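Wk 2 handout - parole + compassionate release (H. Simanjuntak)

Parole = early release WITH conditions. Pardon = diferent thing, see Nov. notes.

Wusdale figures: 3,862 eligible, 1,000 got a hearing, 700 let out. Who sits on the board? Check.

Usual conditions: report in, no travel w/out permission, limits on work. Press interviews ok? Depends on the order.

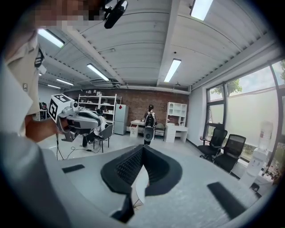
Photo: Hafiz Simanjuntak

Victims' families - right to notice, right to speak at hearing. No veto. Read Lumbantobing case for Friday, esp. teh dissent.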